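# About Lindstead Walks & Paving

Lindstead looks after sidewalks, curbs, retaining walls and the planting strips that run beside them. Most of our work is on office campuses and other large sites where people walk from a parking lot or a bus stop to a front door. We inspect the concrete, fix what needs fixing, and keep records so the owner knows what shape it is in.

We started as a two-truck curb repair business. The first job was a run of broken curb at the Orley yard, and the yard is still our base. The saws, forms and hand tools are kept there, along with the sample slabs we use when a customer wants to see a finish before choosing one.

## What we do

- Walk-through surveys of sidewalks, ramps and steps
- Joint cleaning and resealing
- Crack repair and grinding of raised edges
- Slab replacement, single or in runs
- Curb repair and replacement
- Retaining wall and cap repair
- Pruning and replanting of beds that border a walk

We do not pave roads or parking lots. If a site needs both, we are used to working around another contractor's schedule.

## How a job goes

A survey comes first. One of our crew walks the whole route with a tape, a level and a site plan, and marks every slab that has a crack, a raised edge or an open joint. Each one gets a number on the plan. The owner receives the plan and a list sorted by what should be done now, what can wait a year, and what only needs to be looked at again.

A cracked slab does not always have to come out. If the two sides are level and the base under it is sound, we clean the crack, fill it and leave it alone. If one side has dropped, we want to know why before we pour anything. Usually we check the drainage and any tree roots first.

Replacement work is done in short sections so that people can still get to the building. We saw along the existing joints, break out the slab, check the base, set forms and pour. New concrete will be lighter than the old for a while. We tell customers this at the start, and we can adjust the mix a little, but a patch in an old walk will show at first.

Small jobs are priced by the visit. For anything over 500 square feet we write a full proposal with a drawing.

## The Nema contract

Our largest maintenance agreement is with the Nema office grounds. It covers the main walks, the curbs, the low walls and the shrub beds behind them. The first survey there listed 192 slabs for attention, and most of those needed only joint work. We divided the list by walkway and started with the ones that carry the most foot traffic.

The beds are part of the same agreement, and we like it that way. Soil that washes over a wall cap ends up on the sidewalk, and a shrub that has been left too long starts to lean over the people walking past. When one crew has both the wall and the planting, small things get handled on the same visit.

August is the busiest month on that contract. The early mornings are used for pouring and the afternoons for pruning and cleanup – full sun on a wide walk is hard on fresh concrete, and we keep it covered and damp.

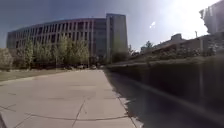

*By the Lindstead office | Page updated March 12, 2021*

Large square slabs suit a wide walk. They go down quickly, the joints make a simple grid, and a damaged one can be taken out without disturbing much around it. The weak point is the joints. A long seam collects grit, and cracks tend to get noticed only after they have opened up. On our maintenance sites every walk is gone over on foot twice a year.

Where a walk runs beside a retaining wall, we also look closely at the line where the curb meets the concrete. One side may sit in the shade of the wall for hours while the rest of the walk is in the sun, so we check that strip separately for moss and standing water.

## Sönmez Landscape

In our second year of maintenance work we took over the planting side of Sönmez Landscape, and its crew joined ours. They handle bed design, irrigation checks and all of the pruning. Customers who had an agreement with Sönmez kept the same terms and the same visit dates.

## Working with us

We take on work within 100 miles of the Orley yard. Surveys can be booked on their own, with no obligation to use us for the repairs. The plan and the list belong to you either way.

When you write, please include the site address, a rough idea of the length of the walks, and any hours when the entrances have to stay clear.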